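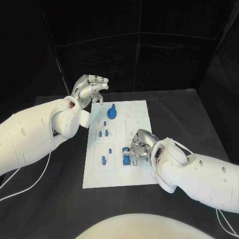 恩比（Ernby）动手装配展10月开幕，观众可亲手在面板上拼装

普拉斯代尔（Prastdale），10/4/23——恩比工作室今天宣布，以装配练习板为主题的展览“一块板上的功夫”本月在普拉斯代尔的莱因霍尔茨厅（Reinholz）与公众见面。展览共设18张工作台，每张台上放一块练习板，观众可以坐下来，自己拿起零件，一件一件往板上装。

练习板是装配培训里的老面孔。底板上固定几块小的子板，学员在上面练习取放、对位、插接和紧固，做错了拆下来再来一遍。这种东西平时都待在培训车间里，外面的人很少有机会碰到。恩比工作室花了两年时间，把历年用过的板子找出来，清洗、补件、重新编号，又为这次展览新做了一批。

“我第一次看到整套板子铺开的时候，真的高兴坏了！”展览策划索莱达·查韦斯（Soledad Chávez）说，“有的板子边角都磨圆了，一看就知道被多少双手摸过。我们商量了一下，决定不放进玻璃柜，直接摆到台面上让大家用。”

展厅主要展品来自名为Skasetti的练习系列。整个系列共有813个可拆装零件，包括方块、插座、卡扣、垫片和各种接头，按难度分装在不同的托盘里。入门托盘适合八岁以上的孩子，做的是大块零件的摆放和对齐；难一些的托盘要求把小件插进很窄的槽口，手稍微一偏就进不去。也有几套需要两个人面对面合作，一人扶稳，一人安装，配合好了特别痛快。

负责零件修复的姆瓦纳伊莎·奥科思（Mwanaisha Okoth）为展览写了全部的操作卡片。卡片上只有步骤图和少量文字，没有计时，也不评分。她说，试展那几天，有位退休钳工在同一张台前坐了整整一个下午，临走还给她提了一条意见：四号托盘的垫片应该再薄一点。垫片已经照他的意见重做了。

“我很想知道来的人会从哪里下手，”奥科思说，“有人先把所有零件倒出来分好类，有人抓起一个就装。我自己是后一种，所以我经常要返工。”

展览期间，每个周六上午另设小型工作坊，由工作室的师傅带着参加者从一块空底板开始，自己安排子板的位置，钻孔、上螺丝，做出一块自己的练习板。工作坊首批开放100个名额，工具和材料由主办方提供，做好的板子可以带回家。十二岁以下儿童须有成人陪同。

展厅入口处另有一个阅读角，陈列工作室多年积累的图纸、手写的培训笔记和几本翻旧了的零件目录，欢迎取阅，请勿带出展厅。

参观信息
地点：普拉斯代尔，莱因霍尔茨厅一层
展期：10月，周一闭馆
门票：免费，工作坊须提前登记
登记方式：莱因霍尔茨厅前台

关于恩比工作室
恩比工作室设在普拉斯代尔，从事手工装配教具的设计、制作与修复，并为学校和培训车间提供零件补配服务。

媒体联络：索莱达·查韦斯，恩比工作室展览部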